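Exchanges Should Have to Return Stolen Coins

By Dariusz Borkowska

When a thief moves stolen cryptocurrency into an exchange, the exchange usually freezes it. Then the owner waits.

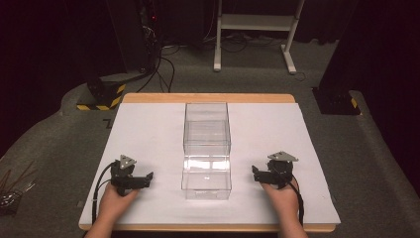 A reader wrote to me after losing $2,000 from her wallet. The coins went to Kistis, an exchange that froze the account 2 days later. She had a police report and the transaction record. After 77 days she had a ticket number and a request for the same police report.

Banks work under deadlines when a customer disputes a charge. I think exchanges should too. Give them 50 days to return frozen coins or explain in writing why they can't — and fine them if they do neither.

Kistis says tracing is complicated. Sometimes it is, when funds pass through a mixer. Her coins moved once, and the ledger is public.

A deadline won't catch many thieves. It would get some people their money back, and I'd settle for that.

We use cookies to improve your experience. By continuing to use this site, you accept our cookie policy. Accept | Manage settings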